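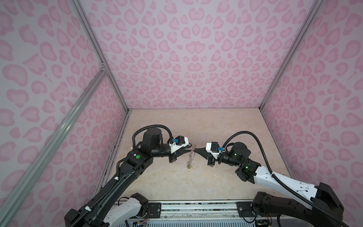
Minutes of the spring meeting, Belside Allotment and Garden Association

Present: 12 members and the board. Two members had sent their apologies.

1. Minutes of the last meeting

The minutes were read and approved. One correction was made: the new hose for the lower plots was bought from Hedegaard and not from the market, as it was written.

2. Water

The board informed that the water was opened again after the winter. The tap by the plots 9 to 13 is still leaking at the joint. It was discussed if we should repair it once more or change the whole pipe. Several members meant that the pipe is old and will only break in a new place. It was decided to ask for a price on a new pipe, and until then the tap stays closed. Members with plots there can use the tap by the gate.

The meeting also reminded everybody that sprinklers must not run in the night.

3. Accounts

The balance is 361 pounds after the winter bills are paid. The rent to Betwood is paid until September. One member asked why the insurance has become more expensive. The board did not have the letter with them and will answer at the next meeting.

It was proposed to put 200 pounds aside for the pipe. This was agreed, with one vote against.

4. Compost

There was a long discussion about the common compost. Again there have been plastic pots and also cooked food in it, and two members have seen rats by the hedge. A proposal to close the compost completely did not get enough votes. Instead it was agreed:

- to put up a new sign with clear rules
- to turn the heap once a month, by a list where all plots take part
- to look at the question again in the autumn

A member offered old pallets for a third bay. The offer was accepted with thanks.

5. Hedges and paths

Hedges to the main path must be cut to shoulder height, but not before the birds have finished nesting. The path itself must be free for a wheelbarrow – some plots have strawberries growing far out over the edge.

6. Keys

The lock on the gate is changed. Every plot gets one key, and an extra key can be bought from the board. Old keys should be given back. Please do not lend the key to people outside the association.

7. Any other business

The seed exchange with the gardeners in Drostdale will be held again this year. Beans and tomatoes are especially wanted. Please write the name of the sort on the bag, and the year if you know it.

The date of the next meeting will be put on the notice board.

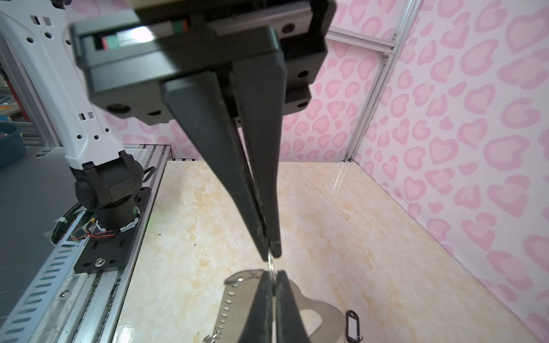 Belside, Apr 8, 2026

The minutes were written by the secretary and approved by the board. Comments must be given in writing before the next meeting.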